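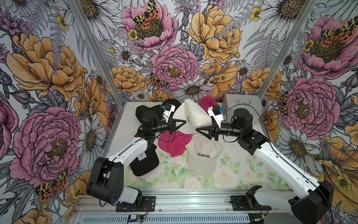

What did the student club do with the grant in this period?

We built the second working station and began the cap sorting task, and most of the money went to motors and printed parts.

Progress report of the Treltorlow robotics club, prepared for the Plesa education fund

The club has now 19 students. In October we finished the two-arm station and the students started to practice with caps. Caps are a difficult object for beginners, as the brim is stiff and the crown changes its form when the gripper closes. We use six of them in different colors, and they are put on the table in a loose pile before each try.

Each student must complete 30 tries with both arms. Until now 6 students have completed this. The others are still learning to move the arms without bringing the grippers too close to each other over the middle of the table.

The mounts for the wrist cameras were printed in our school. The first version broke at the screw hole, so we made the wall thicker and printed again. The cables also took more time than we planned.

Two points are open. The spare motors ordered from Plastudetti have not arrived, and we ask for permission to move the rest of the travel budget to replacement gripper parts. We also want to join the Hsieh student competition in spring. The entry form is ready and needs the signature of the fund.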